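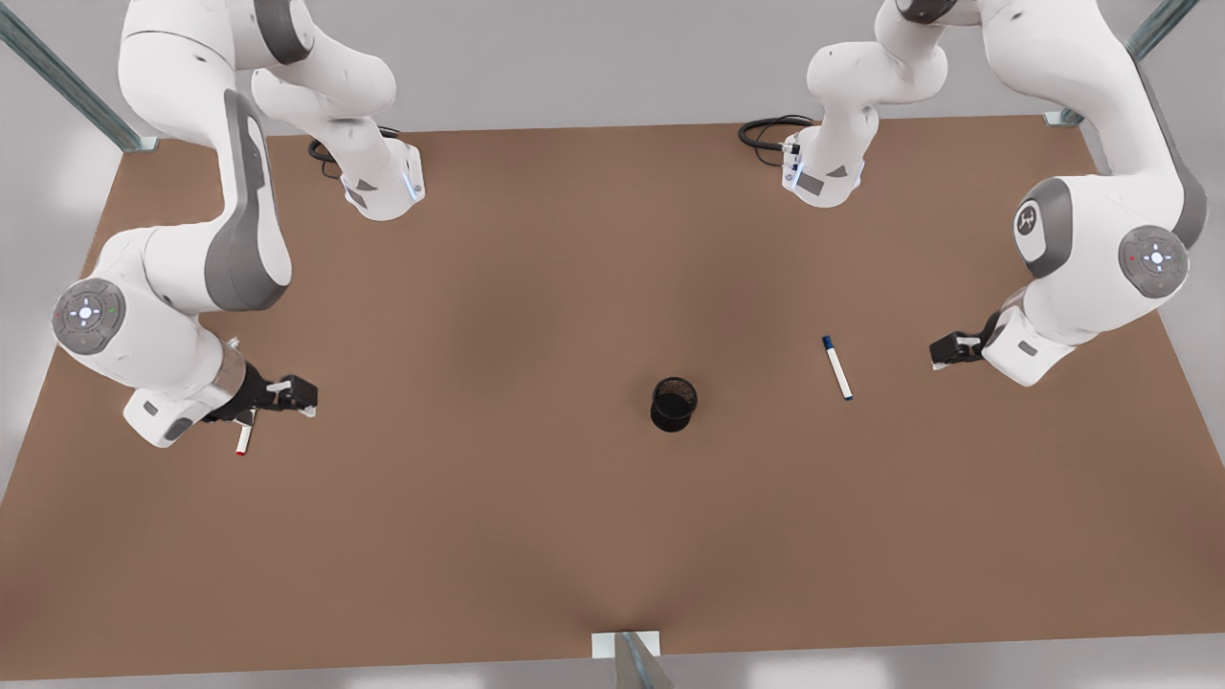 Black mesh pen holder and two markers, red cap and blue cap

Search help topics Go

Taking in a lined wool skirt

The waist on my Grumau skirt is 2 inches too big. Do I have to take the lining out first?
Pranab Akanda, 15 Sep 2020

Darren Kettle
No. Unpick the waistband at the center back, take in the skirt and lining seams separately, then sew the band back on. Use an 80 needle. Press before you close it up.

Stirnent724
I just moved the button on mine. Looks fine under a sweater.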